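Where the Soap Goes: Bar Soap and Liquid Soap in Shared Student Bathrooms

Tarek Akl
Project report, Design and Everyday Life module
Apr 20, 2018

1. Why soap

My first proposal was on the future of urban water. My supervisor asked whether I could make it smaller, and then asked again, and by the end of the meeting we had arrived at soap. I have lived in Hosadlow, a hall with shared bathrooms, since my first year, so I had at least done the fieldwork.

The question became this: given a free choice, do students sharing a bathroom prefer bar soap or liquid soap, and do their reasons hold up?

2. What I did

I put a paper questionnaire under 300 doors in January. The response was 100 completed forms, plus one takeaway menu returned with a note asking me to stop. I then interviewed six residents in the ground-floor kitchen, which had the best chairs.

The questions covered what people used, what they had grown up with, what they thought of other people's soap, and how much they spent. I also read what I could find in the library on the history of washing, most of which concerns laundry.

3. Findings

Of the people who answered, 67 said they preferred liquid soap. The commonest reason was hygiene, and the commonest form of words was some version of "you don't know where it's been". This was said of bars only. The pump on a bottle, pressed by every unwashed hand on the corridor, was not mentioned once until I brought it up in the interviews, after which two people went rather quiet.

The bar soap camp was smaller and more stubborn. They talked about cost, packaging and grandparents, in that order. One interviewee kept her bar in her room and carried it to the bathroom and back in a mug. She did not consider this odd and by the end of the interview neither did I.

Almost everyone who disliked bar soap was really describing a badly kept one: the soft underside, the grey puddle, the hair. A bar that sits in its own water goes to mush, and people blame the bar. Drainage came up so often that I gave it a heading of its own in my notes and regretted not having done the whole project on it.

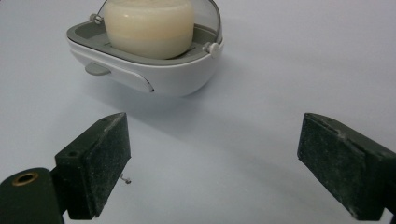 Fig. 1. Soap dish with a white body and a grey recessed inner tray.

Dishes get very little attention in the sources I read, although the old household manuals are firm on the subject of letting a bar dry between uses. The hall supplies none. Residents improvised with saucers, jam jar lids and, in one bathroom, a folded flannel that I would prefer not to discuss further.

On cost, my figures are weak. Most people could not remember what they paid, and those sharing a bottle had usually not paid anything, a fact their neighbours were keen to put on record.

4. Problems

The sample is one building. People who fill in a form about soap may also be people with feelings about soap, and I have no way of knowing what the other residents think, beyond the menu. I also asked about preference before asking about habit, so some answers to the second question look suspiciously tidied up to match the first.

If I did it again I would keep a diary of one bathroom over a term and ask fewer people more questions. I would also put the dish first.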